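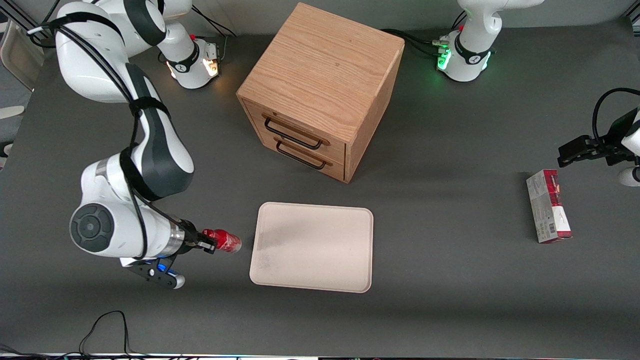 양팔 작업 셀의 작업면. 오른팔 그리퍼가 빨간색 캔을 가로로 잡고 있으며, 뒤쪽에 목재 서랍장이 놓여 있다.

Mornwood 양팔 셀용 케이블 정리 키트 사용 평가

1. 평가 대상 및 범위
본 평가는 Dukevari가 공급하는 로봇 팔 외부 배선용 정리 키트를 대상으로 한다. 키트는 벨크로 스트랩, 나일론 타이, 관절부용 유연 슬리브, 베이스 고정 클램프로 구성된다. 본 기관은 이를 Mornwood 양팔 셀에 적용하여 설치 편의성, 가동 중 배선 상태, 정비 접근성을 검토하였다. 누적 가동 시간은 385시간이며, 로봇 본체와 그리퍼의 성능은 평가 범위에 포함하지 않았다.

2. 기존 배선의 문제점
해당 셀은 그리퍼 전원선과 통신선이 링크 바깥쪽을 따라 손목까지 이어지는 구조이다. 키트 적용 이전에는 손목 회전 시 케이블이 팔꿈치 부위에 걸리는 현상이 반복되었으며, 지난 2월에는 오른팔 커넥터 한 개를 교체하였다. 제조사 기본 제공 타이는 고정력이 충분하였으나, 재배선할 때마다 전량을 절단해야 하는 불편이 있었다.

3. 설치
설치는 양팔을 정비 자세로 옮기고 전원을 차단한 상태에서 진행하였다. 작업 순서는 베이스에서 손목 방향으로 하며, 각 관절을 가동 범위 끝까지 손으로 움직여 여유 길이를 확인한 뒤 스트랩을 조인다. 설명서는 관절당 여유 길이를 일률적으로 제시하고 있으나, 손목 부위에는 다소 부족하였다. 본 기관은 손목 구간의 여유를 설명서 기준보다 10 mm 늘려 적용하였다. 한 팔에 사용한 스트랩은 9개이다.

스트랩은 관절 덮개의 이음매를 피하여 링크 중앙부에 두어야 한다. 이음매 위에 감을 경우 덮개를 분리할 때 스트랩까지 풀어야 하므로 정비 시간이 늘어난다. 툴 체결 플랜지 주변에도 스트랩을 두지 않는 것이 바람직하다.

4. 가동 중 상태
물체를 집어 트레이로 옮기는 작업과 서랍 개폐 작업을 번갈아 수행하였다. 링크 구간의 배선은 평가 기간 내내 위치를 유지하였고, 스트랩이 풀린 사례는 없었다. 슬리브의 경우 팔을 크게 뻗는 자세에서 손목 쪽으로 조금씩 밀리는 경향이 확인되어, 양 끝을 나일론 타이로 추가 고정하였다.

그리퍼 바로 뒤의 배선은 개선 효과가 상대적으로 작았다. 이 구간의 케이블은 고리 모양으로 여유를 두어야 하는데, 키트에는 고리 형태를 잡아 주는 부품이 없다. 비교를 위해 Tsuchiya의 스프링 가이드를 병용한 결과 형태 유지가 양호하였으나, 별도 구매가 필요하고 체결 나사의 규격이 달라 어댑터를 제작하여야 했다.

5. 테이블 위 배선
키트의 적용 범위는 팔과 베이스에 한정된다. 작업대 앞쪽을 지나는 가는 케이블에 대해서는 별도의 덕트나 클립이 제공되지 않으며, 동일한 셀을 운용하는 기관은 이 점을 구매 전에 확인할 필요가 있다. 테이블 위 배선은 그리퍼가 낮게 접근하는 영역과 겹치기 쉬우므로, 가장자리 프레임을 따라 우회시키는 방안을 권고한다.

6. 점검 및 유지관리
본 기관은 500회 동작을 점검 주기로 정하고, 정비 기록은 Muster에 등록하여 관리한다. 점검 항목은 다음과 같다.
스트랩의 조임 상태 및 보풀 발생 여부
손목 구간 케이블 피복의 눌림과 변색
슬리브 양 끝의 위치 변화
베이스 클램프 나사의 풀림
그리퍼 커넥터의 체결 상태
스트랩 표면에 먼지가 쌓이면 접착력이 저하되므로 마른 솔로 제거한다. 알코올 세척은 권장하지 않는다. 시험 적용한 스트랩 두 개에서 가장자리가 들뜨는 현상이 나타났다.

7. 종합 의견
설치 편의성은 우수, 정비 접근성은 우수, 손목 구간의 배선 유지력은 보통으로 평가한다. 재배선이 잦은 연구용 셀에는 도입을 권고하며, 배선 변경이 거의 없는 셀에서는 기본 제공 타이로도 충분할 것으로 판단된다. 한글 설명서는 관절 명칭이 셀 제어 화면의 표기와 일치하지 않는 부분이 있어 공급사에 수정을 요청하였고, 평가서 작성 시점까지 개정본은 접수되지 않았다.

작성일: 2024년 7월 1일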